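Enon Robot Club — Questions We Get a Lot

Hi! I'm Nipon Kamolrat and I help run the club with Ekkachai Thongdee. I typed this up in August after answering the same emails over and over, so have a look through before you write (but please still write if you're stuck).

Do I need to know how to code?

Nope. You'll pick up a little Python in the first few weeks, and until then you'll be driving the arms by hand and learning how not to tie a sleeve in a knot. Half of last year's group had never opened a terminal before.

What are you working on this year?

Clothes! We're building up to the folding round at Kavomley, the student contest we go to every spring. A team gets one crumpled garment and two arms, and has to end up with something you'd be willing to put in a drawer. It sounds easy until you try it with long sleeves.

Why not start with something simple, like blocks?

We do start with blocks, for the first 3 meetings. Blocks are great for learning the controls, but a block stays the same shape when you grab it. Cloth slides and bunches and hides its own corners, and I think that's where the fun is.

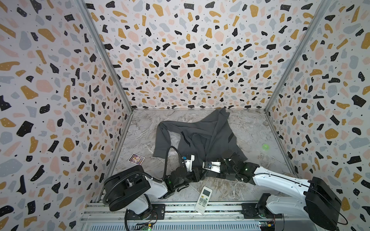 Dark clothes are the worst, by the way. The folds all blend together, and new members spend ages hunting for a collar. Ekkachai swears by finding one sleeve first and working in from there. I like to get hold of the middle and spread outward — we've been arguing over it for two seasons, and you're welcome to pick a side.

How big are the teams?

Two drivers and a coder, usually. People swap around a lot until we get close to the contest, then we settle down and practice with the same group.

Can I break something?

Sure, and you probably will. Go slow, keep your hands out while the arms are powered, and yell if a cable looks tight. We've got spare gripper fingers from the Wannasri print shop, so a snapped one won't ruin anybody's evening.

When do you meet?

Doors open at 7 in the evening and we wrap up by 9. If you need to leave early for a ride, just tell one of us.

Do I have to compete?

Not at all! Some members only want to tinker, and one of our best pieces of code (we call it Nernora, don't ask) came from a person who has never been to a contest.

What should I bring?

A laptop if you have one, and any old shirts you don't want back. Hoodies are especially welcome. Please wash them first.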